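This site uses cookies to keep list members signed in. By continuing to browse the archive you accept their use. [Accept] [Settings]

To: Furnishings and Interiors list
Subject: Re: Care of varnished tabletops, Weidemann building

Dear members,

The Facilities Office has received the inquiry quoted below and wishes to reply to the full list, as the same tables have been placed in other departments.

> We took delivery of two of the wood-grain tables in August and have
> been asked by our own users how they are to be cleaned. The sheet
> that came with them says only "wipe with suitable product." One
> colleague has been using the Pramel spray from the supply cupboard
> and another will use nothing but water. We would also like to know
> whether the glare can be reduced. Under the ceiling lights it is
> hard to read a printed page on them after 4 p.m.
>
> -- Reading Room, Prallesen annex

The tables supplied under order 594 have a light top with a clear varnish. For daily cleaning, please use a soft cotton cloth, slightly damp, and wipe in the direction of the grain. Follow with a dry cloth. Water left standing on the surface should be taken up promptly, particularly along the edges and at the corners.

The Pramel spray is intended for laminate desks and should not be used on these tops. It leaves a film, which attracts dust and makes later repairs to the varnish more difficult. Departments that have already applied it need not be concerned; two wipes with lukewarm water and a few drops of mild soap have been enough to remove it in the rooms we have checked. 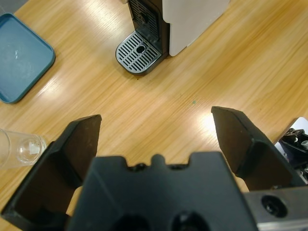 On the matter of glare, the Office has considered several requests. A varnished top of this kind will reflect overhead light, and the effect is strongest when a table stands directly beneath a fixture. Moving the table a short distance to one side generally helps. Where this is not possible, a desk pad in felt or matte leather may be ordered through the usual form. Pads with a rubber backing are not approved, as certain types soften varnish when left in place over the summer.

Departments should not attempt to dull the finish themselves. We are aware that fine sandpaper, grade 800, has been recommended in an earlier message to this list. That advice applied to the old oiled benches from Bondby and does not carry over. Sanding will produce cloudy patches -- and the cost of refinishing will be charged to the department.

Light surface scratches may be left until the annual inspection. Deeper marks, where the varnish has been broken, should be reported by e-mail with the room number and the table's inventory label. Please do not cover them with wax or tape in the meantime.

Questions concerning the chairs from the same order will be answered separately, once the supplier has confirmed the upholstery codes.

Facilities Office
Furnishings Section, Weidemann building

List archive maintained by the Facilities Office | Contact the list owner | All rights reserved | Back to top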